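About > Who We Are > Our School

Sillico Evening School
Updated January, by Edit Medve

Sillico is a small school for adults who want to learn bookkeeping. We teach in the evening, from 6:15 to 8:30, because nearly all of our students have day jobs. Many of them run a shop or a trade on their own and have been keeping receipts in a drawer.

Edit Medve started the school after nine years doing the books for Drustard, a flooring supplier. Jessie Rennie joined the following year and now teaches payroll and sales tax. The two of us do all the teaching. We share the front office and answer the phone when we are not in class.

We offer 4 courses: Basic Books, Payroll, Sales Tax, and Year End. Basic Books comes first for everyone unless you already work in accounts. Each course runs ten weeks and costs the same. The workbook is included, and you keep it.

Classes are held on the second floor of the Titon Building, 1066 Sengar Street. The elevator is on the parking lot side. Parking is free after 5:30, but please leave the loading spaces clear - they are used until late. 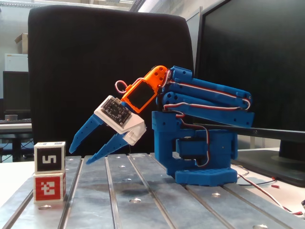 Year End is the course people ask about most. It covers closing the books, checking stock, and writing down the value of things a business owns. Students practice on a made-up set of accounts and have to decide what counts as equipment and what counts as supplies. We spend two evenings on this and one more on depreciation.

New courses start in January and September. Call the office to ask about places, or stop by before class.

Contact: Sillico Evening School, 1066 Sengar Street, Room 2 | Copyright Sillico | Back to top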